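Narnholm filtering: threw out most of my demos, success went up on paper and down on the table. Which do I believe?

Posted by Salma Amrani, Jan 23, 2019
Filed under: imitation learning, two-arm manipulation, reproducing results

I have been trying to reproduce the main result of the Narnholm method on a task of my own, and I have reached the stage where I can reproduce the graph but not the behavior.

For those who haven't had the pleasure: you train a first policy on everything, score every demonstration by how badly that policy predicts the operator's actions, toss the worst ones as "inconsistent," and train again on what's left. The claim is that less data of better quality wins. I like this claim very much, having collected a lot of data of no particular quality.

My task is putting yellow badminton shuttlecocks in a plastic basket. Two arms, two-finger grippers, a camera on each wrist. I have 2,200 demos, teleoperated by four people over one long July. Each demo is one pick and one place, by whichever arm the operator felt like using. After filtering at the setting in the write-up I had 424 left.

Validation loss dropped like a stone. Real success went from annoying to 35 percent. I run both policies from the same starting layouts, with the same checkpoint rule, and I score the trials myself without knowing which policy is loaded (a labmate types the command and keeps a poker face).

The failures are mostly in the approach. The filtered policy is lovely when a shuttlecock sits out alone. Give it two close together, at different angles, and it hovers over them like someone choosing a melon. Typical of what it has to deal with, through one arm's wrist camera with the other arm at work: 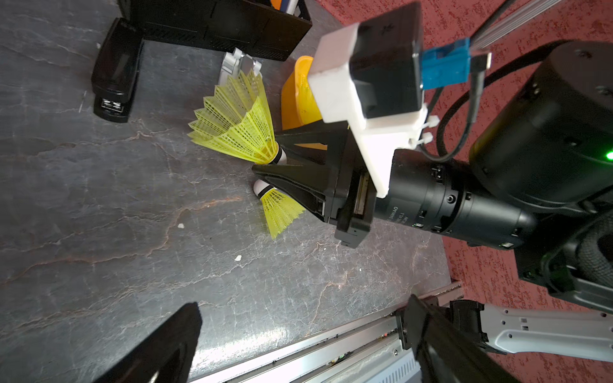
What I have tried so far

Lowering the threshold, so fewer demos get thrown out. Helps a little, then stops helping.

Three training seeds. Same story with slightly different hovering.

Retraining the scoring policy for longer. It got more confident about which demos it hated and kept nearly the same set.

Picking a random subset of the same size as the filtered one. I have not had the courage to run this on the arms yet.

Is this a known problem with the method, or a known problem with me?

2 replies and a follow-up

pid_and_misery

How many trials? If it's ten per policy then you don't have a result, you have a mood. Also check your camera exposure. Mine drifted once and I lost two weeks to it.

Personally I would just collect more demos. Everything I ever filtered I later wished I had kept. 3,000 is a nice number.

hysteresis_fan

The exposure comment above is fair in general but won't explain this, as both policies are looking through the same cameras. More demos won't explain it either, though it will certainly pass the time.

Your validation set is the problem with the graph, and your scoring policy is the problem with the robot. Taking them in turn.

The graph first. Did you split off validation before or after filtering? If after, you removed every demo the model found hard and then asked it how it does on the remainder. Of course the loss fell. I'd expect mine to fall too if I got to tear the hard pages out of the exam. Keep one held-out set, chosen before any scoring, never filtered, and evaluate every policy on that. I'll bet you lunch the nice curve goes away.

Now the robot. A high prediction error can mean a sloppy operator. It can also mean that the situation has two perfectly good answers. Two shuttlecocks next to each other, two arms, four operators with opinions: somebody takes the near one, somebody takes the far one, somebody goes in by the skirt and somebody by the cork. A policy that predicts an average will be wrong about all of them, so the score calls them all inconsistent, and out they go. What you have left is a beautifully tidy dataset about lone shuttlecocks.

What I would do, in this order:

Sort the discarded demos by starting layout, before looking at any scores. If the crowded layouts are mostly in the trash, there's your answer.

Score within groups. Compare a crowded demo only with other crowded demos, and drop the same share from each group. Do the same by operator if you can stand the politics.

Use a scoring policy that can represent more than one choice. A small mixture head is enough for this. We did that for a bin-sorting job on our Itano arms and the discard pile changed character completely. It was full of real mistakes, a number of them mine.

Run the random subset. You know you have to. Without it you can't tell whether the filter is harmful or whether a dataset that size is just too small for two arms.

I wouldn't call the method wrong. The tasks in the write-up, as I remember them, had one object and one sensible way to grab it. On a task like that, high error and bad demo are nearly the same thing. On yours they aren't even cousins.

Salma Amrani

I split after filtering. I would like that stricken from the record. You are owed a lunch.

I went through the discards last night. Crowded layouts are badly overrepresented, and so is the end of the task, when the basket already has company in it and the operators start getting creative about where to put the next one. Some come in over the rim high, some tuck the thing in sideways. All of it looks fine to me. The filter hated it.

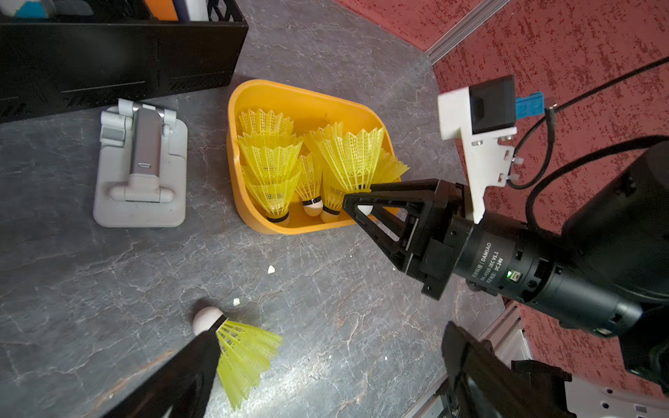
A late-stage placement: one gripper at the basket, a stray still on the table.

Grouped scoring is running now. Eynon, our cluster, says it will be done tomorrow, and Eynon is an optimist. The random subset is queued behind it.

To pid_and_misery: 40-some layouts would have been my preference too, but I ran 20 per policy, which I'll grant is closer to a mood than I'd like. I'm increasing it for the next round. And I did check the exposure. It's locked.

pid_and_misery

Locked in software or locked locked?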